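Dillness Table Wipes, the refill pack: three months in

I bought these because the spray I'd been using on our kitchen table left a film you could write your name in. The table is wood, reddish-brown, a little shiny, and it shows absolutely everything. Paper towels leave lint. The sponge leaves streaks. So when Riltport put the Dillness wipes on the end shelf by the registers I grabbed one pack, and then I went back and got more, so you can guess where this review is going (mostly!).

You get 26 wipes in the refill pack. I pay a little extra for them over the Clavora ones I used to buy, and I'll get to whether that's worth it. The wipes themselves are thick. Not paper-towel thick, more like a worn-in dishcloth, and they have enough grip that dried oatmeal comes up on the second pass. One wipe does our whole table after dinner, and if I fold it over I can usually get the counter by the stove too. With the Clavora I was going through two or three a night and still finding sticky spots in the morning.

The smell is where people seem to split. It's a green tea sort of thing, pretty faint, and gone in 15 minutes. I like it. My household is divided -- one vote for, one vote for "smells like a dentist," and the cat has left the room.

Now the complaint, and it's a real one. The sticker flap on the refill pack is not great. It seals fine for the first week or so, then some lint gets on the glue and one corner starts lifting, and after that the top wipe dries out overnight. I've started storing mine flap side down, right on the table, and the weight of the pack keeps it shut.
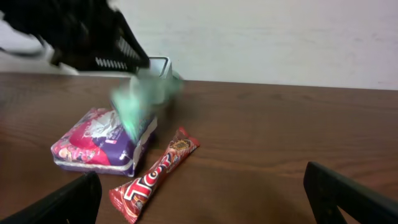 Tried the upside-down trick after reading the first version of this review, and it does help, but a hard plastic lid works better. I peeled one off an old Clavora pack, stuck it over the Dillness opening, and the last wipe came out as damp as the first. That was a comment from Phuthong, and I have to say I was a little annoyed I hadn't thought of it myself. I've done it to my last two packs now. Press down hard around the edges when you stick it on, and do it while the pack is still full so there's something firm to push against.

A few other things I noticed. They don't leave streaks on the wood as long as I go with the grain and don't scrub in circles. They did leave streaks on the glass stovetop, so I still use a cloth there. They won't touch permanent marker (ask me how I know). And the pack is soft and flat enough to go in a tote bag, so one has been living in the car since July.

Would I buy them again? Yep, there are 11 packs in the hall closet right now -- they were on sale, don't judge. I'd take off half a star for the flap and leave it at that. If Dillness ever sells these with a proper lid I'll come back and change the rating.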